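Chapter 7
Collecting Demonstrations, or How to Be Patient on Behalf of a Machine
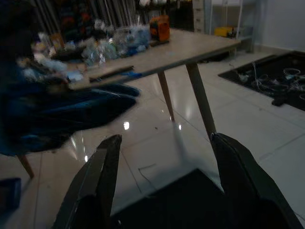

By this point in the book you have a robot that moves where you tell it to, a loss function you more or less trust, and a strong desire to press the button marked Train. Please wait. There is nothing to train on yet, and the next several weeks of your life are going to be spent fixing that.

Most textbooks handle the subject in a sentence. "We collected 200 demonstrations of the task," says the methods section, in the tone of someone who has picked up milk on the way home. The sentence leaves out the person who did the collecting, the shoulder that person now has opinions about, and the afternoon on which everyone discovered that the recording software had been saving the camera stream and the joint angles on two different clocks. This chapter is about what the sentence leaves out.

We will follow one project all the way through. The task was tidying a tabletop: pick up an item, decide where it belongs, put it there, repeat until the table is clear or the operator's shift is over. The team at Elerberg chose it for the usual reason, that it looked easy. Anwara Jayawardena ran the collection, and Pravesh Shabalala and Lerato Maluleke took turns driving the arm. Their target was 600 usable episodes. They recorded 1,317 to get there, and the difference between those two numbers is the subject of Section 7.4.

7.1 What counts as a demonstration

A demonstration is a recording of a task being done well enough that you would like to see it done that way again. Both halves of that definition cause trouble. "Recording" means every stream the policy will need when it runs on its own, and no stream it won't have. If the operator can see the far side of the table and the wrist camera can't, the operator will make decisions that look, from the wrist, like clairvoyance. The model will try to learn clairvoyance and will get as far as reaching confidently into space.

"Well enough" is harder. Shabalala was quick and a little rough. Maluleke was careful and paused before each grasp, long enough to be sure. Both finished the task, and either style could have been learned. Mixed together without labels, they produced a first policy that hurried toward each object, stopped dead above it, and stayed there, having learned from Maluleke that one pauses and from neither of them when to quit pausing.

There are three ordinary remedies. You can write down a style and hold your operators to it. You can tag each episode with the operator who made it and let the model sort them out. Or you can trim the pauses afterward, a job that sounds mechanical until you have to decide which hesitations were thinking and which were coffee. We return to all three in Section 7.3.

7.2 The matter of mess

Beginners clean the table first. They set out one cup, square to the edge, and gather a fine set of examples about a world containing one cup. Then somebody leaves a jacket in the workspace and the policy has no views on jackets.

Jayawardena's rule was that clutter should arrive the way it arrives in life, in heaps and with some of it see-through. Clear plastic is worth special effort, as it bends, shines and borrows its color from whatever lies behind it. Fabric deserves the same attention. So do wrappers, which weigh almost nothing and tend to leave when approached.

Motion blur belongs in the set too, within limits. A wrist camera moves whenever the wrist does, and a policy raised only on crisp frames will be surprised by its own arm. Throw out an episode when the blur hides the grasp. Keep it when the blur is merely ugly.

Before reading on, pick a table you use every day and write down what is on it. Do not tidy it first. You will need the list for Exercise 7.2, and again in Section 7.5, where we start deciding what to leave out.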